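Wutness Open - Frequently Asked Questions for Players and Visitors

Last updated Dec 4, 2024

The Wutness Open is an amateur golf tournament played on the Drarkov course every July. On this page we collected the questions which come to our office most often. Please read them before you write to us, as the answer is probably already here.

ENTRY

Who can play in the Wutness Open?

Any amateur golfer who has a current official handicap and is a member of a recognised club. You do not need to be a member at Drarkov. Professionals cannot enter, but they are welcome to come as a caddie for an amateur player.

How do I enter?

Entries are made through the Flonow booking system. You create an account, choose the tournament from the list and pay the entry fee by card. You will receive an email with your entry number. Please keep this email, we ask for the number at registration.

If the email does not arrive, look first in your junk folder, and then write to the office with the name which you used for the account.

Is there a waiting list?

Yes. When the field is full, your name goes on the waiting list in the order of entry. We offer a free place by telephone, and you have until the end of that day to accept it. After this we call the next player.

Can I get my money back if I withdraw?

If you withdraw before the closing date, we return the full fee. After the closing date we return it only for injury or illness, and we need a note from your doctor or physiotherapist. A sore shoulder or wrist is accepted the same as any other injury - please do not play through the pain only to save the fee.

Can I give my place to a friend?

No. Places cannot be passed from one player to another. Your friend is welcome to join the waiting list.

PLAYING

What is the format?

Stroke play over 2 rounds, 18 holes each. After the first round there is a cut, and players who miss it are invited to the Lahlou Plate, which is played as Stableford on the second day.

When will I know my tee time?

The draw is published on the noticeboard and in your Flonow account on the evening before each round. We cannot take requests for a particular time or a particular partner.

What happens if I am late?

The Rules of Golf apply. If you arrive at the tee within five minutes after your starting time and you are ready to play, you get two penalty strokes. Later than that you are disqualified.

May I use a distance-measuring device?

Yes, for distance only. If your device also measures slope, this function must be switched off during the round.

Can I have my phone with me on the course?

You can carry it, on silent. Calls are allowed only in an emergency or to reach a referee. You may use the phone to see the live scores, but playing music is not permitted. 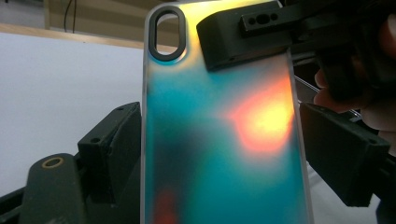 VISITORS

Do spectators need a ticket?

No, watching is free. We ask you only to stay behind the ropes and to stand still when a player is preparing the shot. The first tee and the last green have space for 500 people together, so for the final groups it is wise to come early.

Is there parking?

There is a grass field beside the practice range. In heavy rain the field is closed, and then you should park in the town and walk up by the river path.

Can I bring my dog?

Yes, on a short lead. Dogs are not allowed in the clubhouse or on the terrace.

CONTACT

Who do I ask about rules?

Lalit Srivastava is our chief referee. His decision on the course is final. For questions before the tournament you can leave him a message at the office.

Who do I ask about everything else?

Please write to Zlata Chornovol, tournament secretary. She answers in the order in which the messages arrive, and in July this can take a few days.

I lost something at the last tournament. Do you still have it?

We keep lost property for 31 days. After this, clubs and clothing go to the junior section. Headcovers we usually keep longer, so it is always worth asking.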